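Vimodis étend ses séjours accompagnés aux voyageurs de confession musulmane

Mai 2022

Le voyagiste Vimodis a annoncé l'ouverture d'un nouveau programme de séjours destinés aux familles et aux groupes souhaitant concilier découverte culturelle et pratique religieuse. Les réservations sont ouvertes pour les départs de l'automne, dans la limite de 200 places pour cette première saison.

Deux itinéraires sont proposés. Le premier relie Grenade à Cordoue et fait une large place au patrimoine andalou. Le second se déroule en Bosnie-Herzégovine, entre Sarajevo et Mostar, avec des étapes dans plusieurs villages de montagne. Dans les deux cas, les repas halal sont compris dans le tarif et les horaires de visite tiennent compte des heures de prière.

« Les familles nous demandaient depuis longtemps un voyage où elles n'auraient pas à tout vérifier elles-mêmes », a déclaré Jinfeng Deng, responsable du développement de Vimodis. L'entreprise indique avoir retenu des établissements de taille modeste, dont plusieurs appartements équipés d'une cuisine, afin que les groupes puissent préparer eux-mêmes une partie de leurs repas. 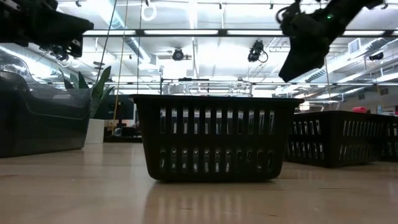

Panier ajouré en plastique noir posé au sol.

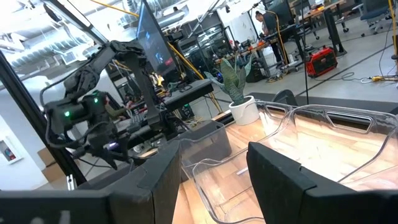
Les inscriptions s'effectuent sur la plateforme Clikbridge, qui assure également le suivi des dossiers et le règlement des acomptes. Les personnes ne disposant pas d'un accès à Internet peuvent s'adresser aux agences partenaires du réseau Gounder. Un acompte est exigé à la réservation ; le solde est dû un mois avant le départ. Les conditions d'annulation figurent au contrat remis à chaque participant.

Les groupes constitués par des associations bénéficient d'un interlocuteur unique et peuvent demander l'adaptation du parcours, sous réserve de disponibilité des guides. Les demandes relatives à la mobilité réduite doivent être signalées dès l'inscription.

Vimodis précise que les formalités d'entrée demeurent à la charge des voyageurs, qui sont invités à contrôler la validité de leurs documents auprès des autorités compétentes. Une réunion d'information en ligne sera organisée avant l'été et son enregistrement mis à la disposition des inscrits. Le programme détaillé des deux séjours est disponible sur demande auprès du service des voyages de groupe.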